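Workshop tips: sorting the odds-and-ends bin, and can a machine do it for you yet?

Every workshop has one bin where everything lands at the end of the day. Mine had in it tape measures, short rods, blocks from old jobs, clamps, and one cup that I was looking for since August. Many readers ask me if there is now a robot which can put such a bin in order. I have read and asked a lot on this question, and I will give my answer together with the tips, as the two things belong together.

First, the tips for doing it by hand.

Empty the bin on a flat surface before you start. If you sort inside the bin you only move things from one corner to the other.

Put the long things away first. Rods and strips lie across everything and they catch on your sleeve.

Use shallow trays, two for a small bench. One is for things you use every week and the other is for the rest. If you make five or six trays you will stop sorting after a few days, I did this mistake myself.

Keep shiny small parts on a dark cloth. They are much easier to find with tired eyes.

Clamps don't go in the bin at all. Put them on the rim of something or on a rail, where the hand finds them.

Now the machines. A robot arm is very good when the same part comes to the same place each time. At Lesthorpe, where I worked for 11 years, we had one that loaded brackets all day and it did not get tired or bored. But a mixed bin is another kind of work. A rod lies against a metal band, a green block is half under something else, a round thing has no good side to hold. A person pushes one object away with a finger and takes the next, without thinking. For the machine each of these small pushes is a decision.
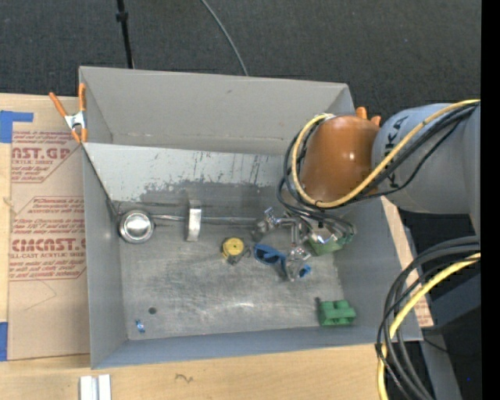

Rocío Inga wrote to me that I am too strict with the machines. In her opinion a slow robot is still useful, for it can work in the night when the shop is closed, and if it leaves three difficult pieces in the bottom then she can pick these up with her morning coffee. She doesn't need it to be clever, she says, only patient.

I think this is a fair point and I have changed my opinion a little. For a shop with many bins it could be worth to try. For one person with one bench I would still wait. The arm needs its own space, the cables need to be kept away from your feet, and somebody must set it up again when the kind of parts changes. By that time the bin is sorted by hand.

If you do want to prepare your shop for such help later, these habits will be good in any case:

Choose bins with low sides. High walls are difficult for a gripper and also for your elbow.

Don't mix very thin things with heavy things. Thin washers on a smooth metal floor are hard to pick even with fingers. A magnet is good for the steel ones.

Fix the bin to the table so it doesn't slide. Two spring clamps are enough for mine.

Write on the trays what goes in them, in big letters. It helps the apprentice too.

For the house I am less hopeful. Folding towels and emptying the dishwasher look simple, but cloth changes its shape each time you touch it, and glasses break. I still do these with my own hands, usually after supper with the radio on.

Next month I will write about sharpening chisels on a budget.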